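Foam bench notebook, Oretti project
October 2026

Picking this back up after the mess with the delivery. The Illach order finally came and it's the right foam this time, hooray, a full carton of 1000 cubes in mixed colors. I dumped a bag out on the side bench and spent far too long just squishing them. Old stock (the Tiwari stuff from January) always felt a bit crumbly at the corners when you pinched it. These bounce back nicely, at least for now. Ask me again when they've been handled for a month.

What I wanted to get through this session: sort out which colors we can keep using as the stacking and sorting set, and write down what the surfaces look like before they get grubby. Last time we skipped the "before" part and then argued for a week over whether a blue cube had come out of the bag like that or had been through the wash. I'd rather have it on paper.

Started with the pale colors. They show everything! Every little dimple reads as a dark spot under the bench light, and once you've noticed one you can't stop seeing them. The stronger colors hide it much better. I put blue and pink down on the brown-gray table to compare, the blue behind and the pink nearer. The blue has that open, slightly fuzzy skin with pits and a few darker blemishes, mostly toward one corner. The pink is smoother, though it has some faint mottling and one tiny dark dot near the top edge, like a pinhole. I'd call both of them usable.

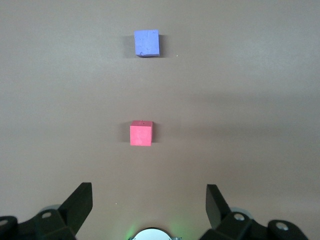

Gernolmont wrote back on the shared sheet that the pits don't matter to them at all and that they'd much sooner we worried about size, seeing that their trays were cut for the old cubes and a tight fit is what makes people give up and throw the whole set in a drawer. Fair point, and I'd been putting it off. They also asked if we could please stop calling it lavender in one column and blue in the next. Guilty. It's "pale blue" from here on, everywhere.

So, size. I haven't put calipers on these yet because foam and calipers are a miserable pair (you squeeze, it gives, you get whatever number you were hoping for). Plan is to make a go/no-go slot out of scrap card and drop cubes through under their own weight. If one hangs up, it goes in the big bin. If it falls straight through without touching, other bin. I did this with 91 of the old ones and it was quick once I quit fussing over each cube.

Then I'll pull 300 from the new carton, mixed colors, eyes shut. No picking out the pretty ones, me included.

Washing: still undecided. Cold water and a drop of dish soap was fine on the Tiwari cubes but they took forever to dry and the tub smelled like a pond. Maybe mesh bags this time, hung over the sink. I want to try a few of the pinks first, they're the color we have the most spare of.

Odds and ends:
Carton label is 3072, write that on the lid before somebody recycles the box again.
Lint roller works great on the table and terribly on the cubes. Takes bits of the fuzz right off. Don't.
Need a proper lidded tub for the pale blues, the open one collects dust like crazy.
Card for the slot is in the flat drawer under the paper cutter, take the thick kind.

Slot first thing tomorrow, then the trays.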